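Chapter 4
Two Arms, One Bin: Sorting in a Shared Workshop

Rough notes tidied into a chapter. Read with the build log open if you kept one. By now the arms move and the fingers close. Next job is useful work, parts off a shelf and into a bin, no hand on the stop button the whole time (keep it close though).

The Ristesham build started from a shelf and some odd parts. Black trays up top, small stuff below: discs, boxes, a couple of metal rods. Good mix. Flat things are hard, round things roll, and a tray gives you a rim to pinch.
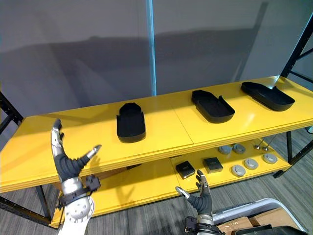 Start with the trays and leave the discs for week two, was the advice from Nunia, and most first builds would go smoother for it. A disc lying flat gives the fingers nothing to get under.

So, trays first. Set the bin on open floor, within reach of both arms. Write down where it goes. If someone in a shared space shifts it overnight, your saved positions are junk and you'll be at it til midnight re-teaching them. Tape on the carpet helps. 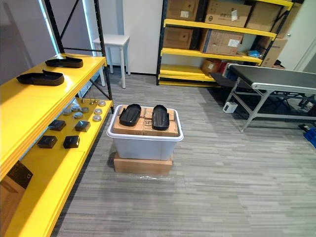 4.1 Sleeves and wrists

Cover the arms. Cables snag on shelf corners, and grey fabric is cheap. Leave slack at the elbow, snug at the cuff. Keep cloth clear of the wrist housing and anything that turns. Check it after every long run, it creeps.
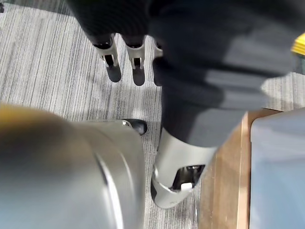

Fig. 4.3 Sleeved arm and fingers over the carpet. Black pads on the fingertips.

Our test log ran to 2,675 grasps. The first 1,028 were on the old Oltix pads, too hard, and the trays skated. Softer pads after that. Change one thing at a time or the log tells you nothing.

4.2 Coming down over the bin

Slow down above the rim. Aim for the middle of the bin, then lower. Clear plastic wrap is a nuisance, it shines and it catches, so move any loose bits well away before a run. We use the Van Damme routine: 100 mm hover, pause, drop. Your numbers will differ, measure your own bin.
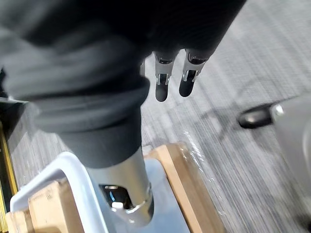 Fig. 4.4 Wrist and cuff, with the rim of the white bin below.

Before you go on, do ten dry runs with nothing in the fingers. Note each bump and wich arm did it. Section 4.3 uses those notes to set the joint limits.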